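Speaker notes: Drilura, student project track
Talk for the Thursday session, Diekmann Hall
Speaker: Eglė Lapiņa, Runura robotics club

Slide 1. Title
Name, club, project name. Say that Drilura is a student project inside the club and that it will be entered in the Joltico student competition in the produce handling category. Questions at the end, except on the rules slide, where people should interrupt.

Slide 2. Task
Pick up single items of produce from an uneven surface and set them on a plate. The items vary in size and stiffness. The surface is soft and patterned. Joltico publishes the item classes ahead of time but keeps the exact layout closed until the round starts.
Pause here. The audience from the course will know rigid-table pick and place. Point out two differences: the support surface gives under contact, and items can roll after a light touch.

Slide 3. Why demonstrations
Our first controller was scripted. It worked on a flat board with one item. On fabric it closed above the item or pushed into the cloth. We could have kept adding cases. We switched to learning from human demonstrations, recorded with hand-held grippers, so the operator deals with the surface directly and the recording carries the correction.
Do not spend time on the scripted version. The code is in the repository under "old".

Slide 4. Recording procedure
Read the steps from the slide.
Set the layout. Check the view from each tool before starting. Open the jaws fully. Start recording. Approach, close, lift, move, release. Stop recording only after the jaws are open again.
A session lasts 60 minutes, including resets. We tried longer ones. Operators began to rush the release, and those clips had to be removed by hand.

Slide 5. Two hands
Most of the recordings use both tools. One hand may hold an item while the other is still approaching. Each tool writes its own stream, and the streams are aligned afterward on the clock. If the clocks disagree the episode is rejected. There is no attempt to repair it.
Expected question: why not one arm only? Answer: the competition allows either. Time per round favors two.

Slide 6. Surfaces
Show the table of surfaces: board, towel, foam mat, bed with quilt. The quilt is the hardest for the segmentation model. Strong prints produce false edges, and blue patches are close in color to the blue pads on the fingers. Grapes on a dark print are missed more often than grapes on white.
Shadows also matter. A shadow from one tool can fall next to the target of the other. We left these clips in the training set.

Slide 7. Grip width and contact
Jaw opening is logged at every time step. Contact is inferred from the opening no longer changing while the operator is still squeezing. For firm fruit this works. For tomatoes it is late, and for grapes it is not reliable at all. The grape threshold was set by hand and is marked as such in the config file.
If someone asks about force sensing: none at present. It is on the list for May.

Slide 8. What fails
Three failure types, in the order they are logged: slip on lift, pinched fabric, wrong item. Play the clip for pinched fabric twice, the second time at half speed. The jaws close low, the cloth comes up with the fruit, and the plate shifts when the cloth drops.
Wrapped items have their own row in the sheet. Plastic wrap reflects the room light and the outline breaks up. We have too few wrapped corn recordings to say more than that.

Slide 9. Rules check
Joltico allows teams to bring their own training data. It does not allow layouts copied from the previous round. Ask whether anyone reads the second clause differently. Write the answers down.

Slide 10. Remaining work
More recordings with small items. A second operator for the left-handed set. Cleanup of the label names, where "mandarin" and "orange" are still mixed in the older sessions. Leave the last slide up during questions.

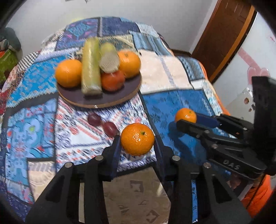

Data collection / quilt layout

Last slide. Start with the two mandarins, one between the fingers of the front gripper and a smaller one at the jaws of the gripper on the right. The grapes are the small-item case from slide 6, on a white-and-red patch. Wrapped corn, the tomato and the large oranges are on the plate further back. For the shadow question, point to the blue fabric by the smaller mandarin.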